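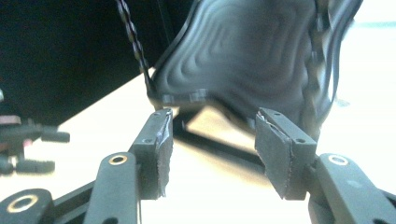
Lurumden Food Circle

Minutes of the winter meeting, 27 Jan 2022
Held in the upstairs room at the Dumbridge library, with members from Nutsugah and Piltness joining by phone.

1. Welcome and last minutes

What a turnout for a cold night! We ran out of chairs and a few people sat on the radiator cover. The minutes of the fall meeting were read and accepted with one correction: the lentil loaf was made with red lentils, and the recipe only works with red lentils, so please change your copies.

2. The fiber challenge

This took up most of the evening and everyone had something to say. For anyone who missed the fall meeting, the challenge ran for four weeks and asked households to add one high-fiber food a day to whatever they normally eat. There was no cutting out, no weighing and no calorie counting. We sent out 246 tally cards and got 191 back, which we think is wonderful for something that has to live on a refrigerator door through the holidays.

Across all the cards, members ticked off 1693 added servings of beans and lentils. Oats came second, and pears did far better than any of us guessed. Bran cereal did badly. Several cards had notes in the margin about it, not all of them polite.

The Nutsugah group reported that their best week was the one when they cooked together and sent everybody home with a jar of soup. Piltness had a harder time because their nearest store carries very little in the way of dried beans, and they mostly used canned. There was a good discussion about rinsing (most people do, some keep the liquid for thickening stew) and it was agreed that canned counts just the same.

A few members said they had gone too fast in the first week and felt bloated. It was suggested that next time the card should say at the top to start small and drink more water. It should also say that anyone with a bowel condition or on a special diet should talk with their doctor or dietitian first. Agreed by all, and the new wording will be in bold.

One member asked whether we should have collected weights before and after. This was talked over at some length. The feeling of the room was strongly against it. People joined in because it was about adding good food, and several said they would have dropped out if there had been a scale involved. Agreed to leave weight off the cards for good.

Decision: run the challenge again in May, when there's more fresh produce around. Peas and early greens to be added to the list of suggestions.

3. Whole grain tasting

We tried four cooked grains, served plain and then with a spoonful of olive oil and lemon. Barley won by a mile! Farro was close behind. The brown rice was overcooked (the cook owned up) and the buckwheat divided the room completely, with second helpings on one side of the table and full cups left on the other.

There was a request for a simple sheet showing water amounts and cooking times, including for people with only a microwave. The Dumbridge members offered to test the microwave versions and bring results next time. Millet was proposed for the next tasting, along with a better pot.

4. Reading labels

We had hoped to do the full workshop but only got through bread. Everyone brought an empty bread bag from home and we passed them around. The big surprise was how brown bread can be with hardly any fiber in it. Two bags with wheat fields on the front turned out to have less per slice than a plain-looking store loaf.

Some handy points from the discussion:

- Look at the first ingredient, and look for the word "whole."
- Check the slice size before comparing two loaves. A thin slice will look lower in everything.
- "Multigrain" only says there is more than one grain.
- Bread lives in the freezer very happily, so the good loaf needn't go to waste in a small household.

Cereal and yogurt are carried over. Please save your packaging, washed.

5. Recipe booklet

The booklet is coming along beautifully. We have 134 recipes sent in, far more than will fit, and the reading group asked for guidance on how to choose. After some back and forth it was agreed to favor recipes that can be made on one burner and that don't call for a blender. Chili recipes will be limited to two. There was a spirited defense of a third, and the cooks involved have agreed to a taste-off.

Spiral binding was preferred over stapled, so that it lies flat. Cost to be looked into.

6. Other business

The Piltness group would love a shared bulk order of dried beans and barley. A sign-up sheet went around and filled both sides. Pick-up point still to be settled.

Question from the floor about fiber powders and gummies. We don't have the background to give advice on supplements and will ask a dietitian to visit.

The slow cooker with the blue lid is still unclaimed after the holiday potluck.

7. Next meeting

Same room, same time. Bring cereal boxes, yogurt cups and your own spoon.

Filed under: Healthy Eating > Meeting Notes

12 shares | 7 comments

Recent posts
Barley Soup from the Nutsugah Cook-Along
How to Soak Beans Overnight (and What to Do If You Forgot)
Fall Meeting Minutes
Potluck Sign-Up: What We Still Need
Five Packed Lunches That Hold Up Until Noon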